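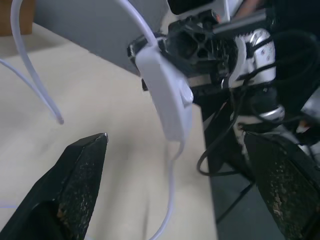
Jarlath Moynihan wrote to me that I was wasting my time with the stock jaws, and that anyone picking up cable should go straight to soft pads. He may be right. I wanted numbers of my own first, so I spent most of May on it.

The two grippers are the Mineo, with plain black fingers, and the Venura, with rubber pads. Both went on the same arm with the same wrist camera and the same controller settings. The job was to pick a white cable off the table and let go of it again. I ran 3000 cycles on each.

The Mineo fingers are scuffed and speckled all over by now, and I don't mind. It finished 2930 of its cycles without a drop. The angled tips get under a thin cable well. They are worse when the cable lies right along the back of the table, where the wrist has to tilt.

The Venura dropped the cable 104 times. Most of those were in the first 777 cycles, before I turned down the closing speed. After that it was close to the Mineo, and it left no marks on the cable jacket.

One thing applies to both. With the black cables looping off the side of the arm, the wrist rotation has to be limited or they pull tight. I set the limit in the controller and lost a bit of reach.

For now the Mineo stays on. Iida Tuominen has offered to lend me a set of Orkonby pads that should fit it with two screws. I'll run the same test when they get here.

Posted 15th May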